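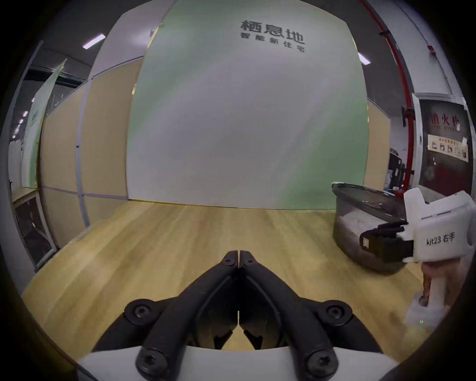

20 October 2020, Vellance set, towel and tub task. Started with the closed-jaw check before any takes were logged, as agreed with Safta after the August batch. Jaws are closed at the start, tips meeting in a straight vertical seam, and the width reading is zeroed on that. The right-hand unit is the one marked kit23 右手 by hand on the side of the body, and its small green light at the foot of the handle was on. Unit name goes in the take header exactly as written on the body. Two of the August files had left and right swapped, and sorting them out by eye took longer than recording them again would have.

Takes so far: 1,058 in the set, of which 127 are from today. Six dropped on first pass. Four of those were lost tracking, two were late starts where the jaws had begun to move before the record tone.

Grasp notes. The policy trained on the August data closes too early on cloth. It stops at the height of the top fold and pinches air. Darius thinks the depth of the approach is under-represented, as most August takes start from a towel with a high fold standing up in the middle. Asked for more flat starts and more starts with the towel spread across the table. Fingers to go right down to the wood before closing. Slow close, hold for a count of two, then lift.

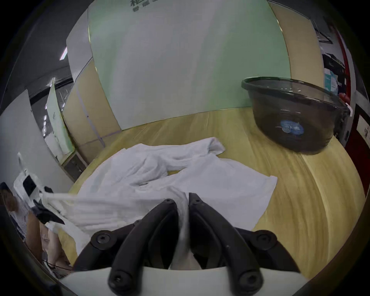

Table start, towel pinched between the fingers. Basin to the right.

Blur on the cloth at the moment of the pinch is a concern for the labels. The contact frame is hard to pick by eye when towel and fingers move together. For now, take contact from the width trace (first flat section after closing) and leave the video out of it. Darius to compare the two methods on the Malent takes, where he already has hand labels.

Basin position: keep varying it, but not within a take. If it gets knocked, end the take and mark it K. Do not trim.

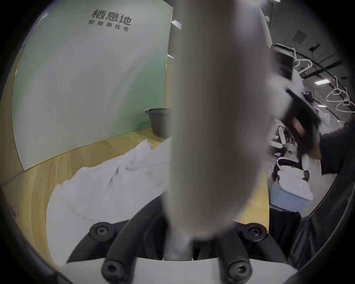 Floor starts are to be kept as a separate group, tag F, and not mixed with table starts until the height offset is sorted out. Safta's script still assumes one surface height per session and will shift every floor take upwards if run as it stands. She has a fix on the Dundeck branch, untested.

To do:
Rerun the August cloth takes with contact from width only.
Add the K mark to the header sheet.
Ask Darius for the split he used on Malent.
Look at the six dropped takes again, in case the two late starts can be used from the lift onwards.
Copy today's files to Tănase before the cards are wiped.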